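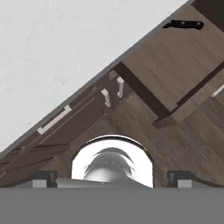
By Emow

4. Setting up your league in Gastorel

Do this before the draft. Doing it after the draft is possible, in the way that bunting with two strikes is possible.

1. Open League > New and name your league. The name can be changed until opening day, by which time you'll regret it.
2. Set the roster size. The default is 27. Leagues with 16 teams should lower it, or the last rounds will be spent arguing over backup catchers.
3. Under Scoring, choose Categories or Points. Points leagues need a value for every stat, including the balk.
4. Set the innings limit for each pitcher slot.

Note: Keeper leagues must import last year's rosters before step 2. Files exported before February need the Endale converter.
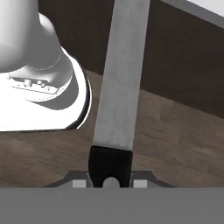 Fig. 2. Rounded white housing with mounting plate.

5. Turn on the Nosilance stats feed and wait for the green check. A gray check means the feed is still thinking.
6. Set the trade review window. The maximum is 7 days — long enough for everyone's shortstop to get hurt.
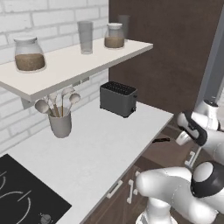

7. Press Lock Rules.

Caution: Locking is permanent for the season. The app asks twice. Read it at least once.

Comments (3)

dropthirdstrike: Where's the setting for holds? Not under Scoring on my tablet.

leftonbase33: Scroll sideways. Yes, really.

dropthirdstrike: Found it. Already locked.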